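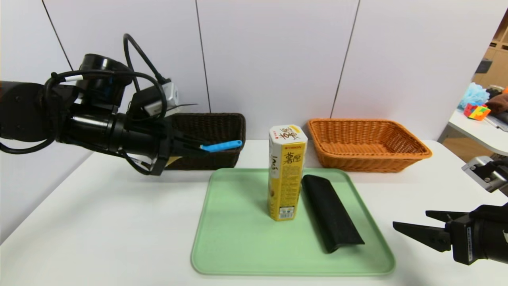

*Paniers tressés, brun foncé et orange, sur une table blanche.*

# Le cuisinier qui ne redescendit pas de Flerkel

Il y a des histoires qu'on vous raconte à table, entre le fromage et le café, et qu'on oublie en rentrant chez soi. Celle d'Amedeo Longo, Venla Partanen l'a entendue un soir de mai, dans la salle à manger d'une pension de Vateo où elle attendait la fin de la pluie pour repartir filmer des bergers. Sa logeuse parlait d'un grand-oncle parti cuisiner « chez les ours », quelque part entre les deux guerres, et dont la famille n'avait plus reçu que trois lettres et une photographie floue. La cinéaste a hoché la tête poliment, elle est montée se coucher, et vers quatre heures du matin elle s'est relevée pour noter le nom sur le dos d'un billet de car. Elle a gardé le billet. Elle me l'a montré, tout ramolli, glissé dans un carnet avec d'autres papiers dont elle ne sait plus très bien d'où ils viennent.

Les bergers, il faut le dire, n'ont jamais eu leur film.

## Une île, une mine, un contrat

Longo avait vingt-six ans quand il signa avec la compagnie Gatti, une petite maison d'armement qui ravitaillait les exploitations de charbon du Nord. Son contrat, retrouvé dans un grenier avec des factures de corde et de saindoux, prévoyait une saison à Flerkel, une île basse et pelée dont le seul bourg tenait alors en deux rangées de baraques. Il devait nourrir les mineurs d'avril à septembre et rentrer par le dernier bateau. Le dernier bateau revint sans lui. Le registre du bord porte en face de son nom un mot que Venla Partanen a mis des semaines à déchiffrer, tant l'encre avait bu : *resté*.

Resté pourquoi, et avec qui ? La compagnie ne s'en inquiéta guère. Elle retint sur sa paie le prix du passage retour et classa le dossier, ce qui, vu l'état de ses finances cette année-là, était peut-être déjà beaucoup lui demander. À Vateo, la mère écrivit au consulat, puis au curé d'un port dont elle orthographiait le nom de trois façons différentes. Le curé répondit, et sa réponse est une merveille de gentillesse -- deux pages serrées pour dire qu'il ne sait rien, mais qu'il a demandé à tout le monde.

Pendant longtemps, la version admise dans la famille fut celle de la noyade. C'était une version commode, elle permettait de dire des messes. Il circulait aussi, plus bas, du côté des cousins, une histoire de femme et une histoire d'or, et l'on passait de l'une à l'autre selon l'heure et la bouteille.

## Les lettres

Des trois lettres, deux sont banales, du genre qu'écrivent tous les garçons qui ne veulent pas inquiéter leur mère : il mange bien, il dort bien, les camarades sont corrects. La troisième est plus longue et beaucoup plus étrange. Longo y décrit une baie qu'il appelle Jundetti, introuvable sur les cartes, où il aurait passé plusieurs jours avec un trappeur « qui parle peu et rit tout seul ». Il y parle de la lumière, d'un renard, d'un four qu'il voudrait bâtir en pierres sèches. Il demande qu'on lui envoie de la levure.

C'est ce mot, Jundetti, qui a décidé de tout. Venla Partanen a d'abord cru à une déformation du finnois, sa langue maternelle, et elle a perdu un hiver entier sur cette piste, ce dont elle rit aujourd'hui de bon cœur (moins sur le moment, m'a confié son monteur). Elle a écrit à des archives, à des paroisses, à un club de philatélie. Elle a visionné 900 mètres de pellicule tournée par un ingénieur des mines amateur de phoques, dans l'espoir d'apercevoir un tablier au fond d'un plan. Des phoques, elle en a vu !

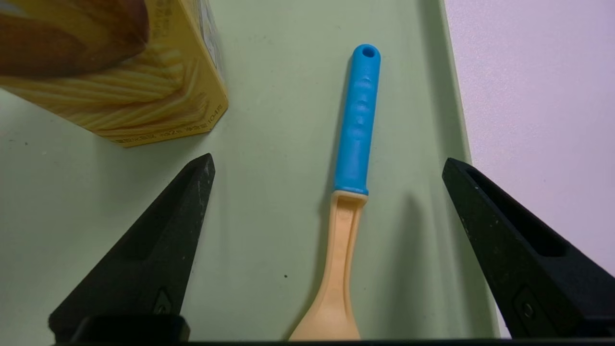 La cuisine de Longo occupe une place inattendue dans le film, et c'est à mon avis ce qu'il a de plus beau. Faute d'images de l'homme, la cinéaste s'est attachée à ses gestes, à partir d'un petit cahier de comptes où il dessinait dans les marges ses casseroles, son fourneau et surtout ses cuillères, toutes percées au bout du manche pour qu'on puisse les pendre à un clou. Le détail m'a poursuivi longtemps après la projection. On retrouve ce petit trou rond jusque sur nos cuillères en plastique, celle à manche bleu ciel et à cuilleron pêche par exemple, que l'on range sans y penser, et je ne peux plus en voir une sans songer à la rangée d'ustensiles du cuisinier de Flerkel. Sous l'un de ses dessins, il a noté : « La grande pour la soupe, la petite pour moi. »

## Au bout de la piste

La suite, je m'en voudrais de la raconter entièrement. Disons que la réponse ne se trouvait ni dans les archives de Gatti ni au fond de l'eau, et qu'il a fallu parcourir plus de 1 000 kilomètres en bateau, avec une équipe de quatre personnes dont deux malades, pour tomber sur un muret noirci que les gens du coin prenaient pour un abri à moutons, alors qu'il n'y a jamais eu un mouton par là. Venla Partanen le filme de très près, sans musique, pendant neuf minutes. J'ai entendu soupirer dans la salle, et j'ai entendu aussi, deux rangs derrière moi, une vieille dame murmurer « le four, le four » à son mari qui s'était endormi.

Est-ce bien le sien ? La cinéaste se garde de trancher. Elle a pour elle la troisième lettre, une distance qui concorde à peu près et le souvenir d'un fils de trappeur, recueilli sur une bande magnétique, où il est question d'un étranger qui faisait du pain et en donnait à tout le monde, « même au pasteur ». Contre elle, l'absence de tombe, de signature, de la moindre trace administrative. Les historiens qu'elle a consultés sont partagés, et l'un d'eux, assez sec, lui a fait remarquer qu'un tas de pierres ne prouve que des pierres. Elle a laissé la remarque au montage, ce que j'ai trouvé élégant.

À Vateo, le film a été montré dans l'ancienne salle des fêtes, sur un drap tendu, devant 100 chaises dont certaines venaient de l'église. La logeuse de la pension avait mis son manteau du dimanche et refusait de s'asseoir devant. À la fin elle a embrassé Venla Partanen, elle lui a reproché de n'avoir pas parlé de la tante Ida, qui avait tout de même tricoté les chaussettes du voyage, puis elle a emmené toute l'équipe dîner chez elle. On s'est couché tard. Il paraît qu'au café, un cousin a reparlé de l'or.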